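함께 노래할 단원을 기다립니다 – 스테사 말고 스케스타(Skesta) 합창단입니다

이름을 자꾸 다르게 불러 주셔서 제목에 먼저 적어 보았어요. 저희는 퇴근길에 모여 노래하는 혼성 합창단이고, 지금 단원은 32명입니다. 학교 합창반 이후로 악보를 처음 펼친 분도 있고, 성가대를 오래 하신 분도 있고, 아이를 재워 놓고 늦게 뛰어오시는 분도 계세요. 늦게 오셔도 문은 열려 있으니 조용히 들어와 자기 파트 옆에 앉으시면 됩니다.

6월에 새 연습을 시작하면서 알토와 베이스를 중심으로 새 식구를 모시려고 합니다. 소프라노와 테너도 물론 반갑지만 자리가 조금 적어서, 지원하실 때 두 번째로 편한 파트도 같이 적어 주시면 저희가 의논하기가 한결 수월하겠습니다. 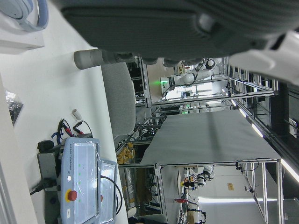

악보를 잘 못 읽으셔도 괜찮습니다. 파트별 연습 음원을 미리 보내 드리고, 첫 달에는 옆자리 단원이 짝이 되어 숨 쉬는 자리며 발음이며 하나하나 같이 표시해 드려요. 저도 처음엔 도돌이표를 놓쳐서 혼자 다음 장을 부르고 있었답니다.

지휘는 베레나 네겔리(Verena Nägeli) 선생님이 맡고 계십니다. 한국어로 농담도 곧잘 하시는데 독일어 가곡 발음만큼은 아주 꼼꼼하셔서, 움라우트 하나로 십 분을 보내는 날도 있어요. 그래도 그 십 분이 지나면 소리가 참 고와집니다. 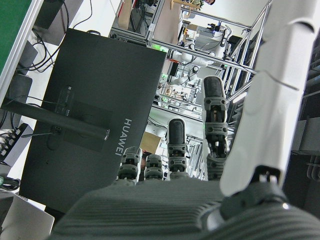 연습 안내

저녁 7시 30분에 시작해서 9시 30분에 마치고, 중간에 차 마시는 시간이 있습니다. 컵은 각자 가져와 주세요. 이번에는 민요 편곡 두 곡과 르네상스 마드리갈, 그리고 단원들이 투표로 고른 가요 한 곡을 연습합니다. 가을 발표회는 객석이 400석인 홀에서 열 예정이라 벌써부터 다들 조금 들떠 있어요!
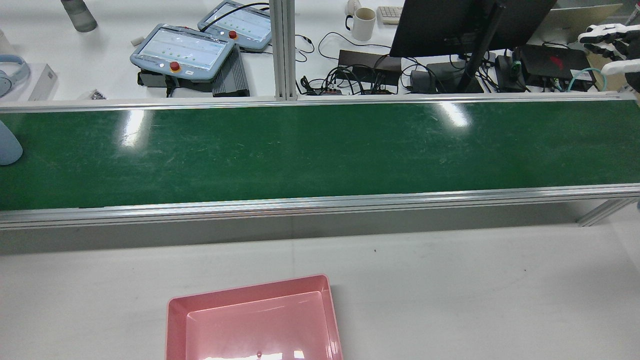 회비는 한 달에 3만 원이고 악보와 다과가 포함됩니다. 형편이 어려우신 분은 총무에게 살짝 말씀해 주시면 됩니다. 발표회 의상은 검정 바지나 긴 치마에 흰 윗옷이면 충분하니 새로 사지 마시고 옷장에 있는 것으로 입고 오세요.

지원하실 분은 이름과 연락처, 희망 파트, 그리고 요즘 자주 흥얼거리는 노래 한 곡을 적어 이 글 아래 신청란에 남겨 주세요. 마지막 항목은 심사와 상관없고 저희가 궁금해서 여쭙는 거예요. 연락을 드린 뒤 연습에 한 번 와 보시고, 쉬는 시간에 지휘자 선생님과 피아노 앞에서 음역을 간단히 확인합니다.

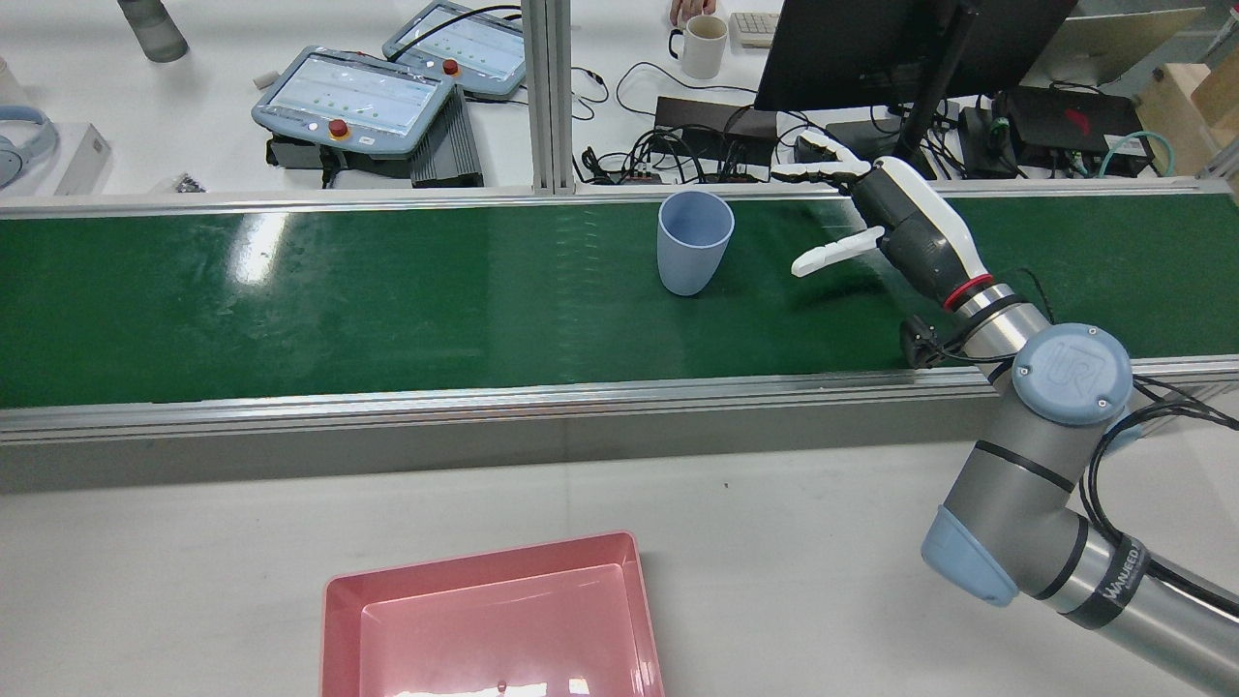 오디션 때 준비해 가야 할 곡이 있나요?

따로 준비하실 곡은 없습니다. 피아노 소리를 따라 음계를 불러 보시고, 다 아는 동요를 한 소절 같이 부르면 끝나요. 긴장되시면 친구와 함께 오셔도 좋습니다.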